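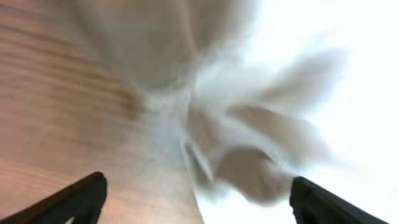
Sharon Obura asked after the first public screening whether anyone had checked the episodes against each other, as the lead character's brother is older than her in episode two and younger than her in episode five. We had not. That is now on the fix list, and it's a fair place to start this report.

Makori, web series, six episodes
Second progress report to the Plestow Screen Fund
March 12, 2021

Where we are
Four episodes are locked. Episode five is back in the edit for the reason given above, and episode six has a picture cut but no finished sound. The plan you approved had all six delivered by now. I said at the time that I doubted that schedule, and I doubt the revised one too, which has us finishing in June. Our sound mixer believes in it. I would add a month.

Audience
The trailer has had 3059 views. Our publicist calls this strong. I'd be careful with that figure, as the platform counts a view after a few seconds and we paid to promote it for the first week. Episode one has had 2058 views, but only 11 per cent of those people stayed to the credits. Comments are kind, though a good share of them come from cast relatives.

The Pokness screening filled 60 seats. All of them were free. I wouldn't read demand into it until we've charged somebody.

Casting and publicity
The lead did two radio interviews and was good in both. A panel spot at the Baden fan weekend has been offered, but we would pay our own travel, and last year's panels there ran to half-empty rooms. I have not accepted. If the Fund sees value in it, please tell me what that value is and I'll think again.

Money
Spending is within the approved total. The colour grade cost more than quoted and we took the difference from the poster line, so there will be a smaller poster. The contingency is untouched, but the new work on episode five may use it.

Second series
The producers want to announce one. I have asked them to hold off until we know how many people finish the first. No writing has been paid for out of this grant.

Next
Dialogue re-recording for episode five, final mix on six, captions for all. We'd like the third payment released when five is locked, as set out in the agreement.

Obadia Rashidi
Series manager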